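Projects > Grarnevden > Progress reports

Grarnevden gripper trials: progress report for April
Submitted by Fermín Lucero
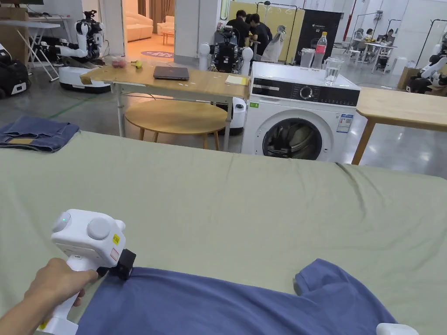 Work this period went into comparing the two hand-held grippers, Casent and Enance, on clothing. We started with T-shirts and jeans on the cloth-covered table and will move to the washing machine next.

Casent closes faster and gets hold of a single layer at a hem more often. Enance holds denim better but tends to pick up the tablecloth along with the garment -- we have asked the supplier for thinner jaw tips. Five operators have now been trained on both.

The wrist camera on the Enance lost its connection on 8 recordings. Replacing the cable fixed most of it. Those recordings are left out of the comparison and will be repeated.

Spending is within budget. The one delay is the Pop controller, which arrived on Friday with the wrong firmware, so the arm tests have slipped by 2 weeks. We do not need extra funds to cover this.

Next: loading and unloading trials, then the same tasks on the arm.

Related items
Grarnevden: work plan and budget
Pop controller: test notes
Choosing jaw tips for fabric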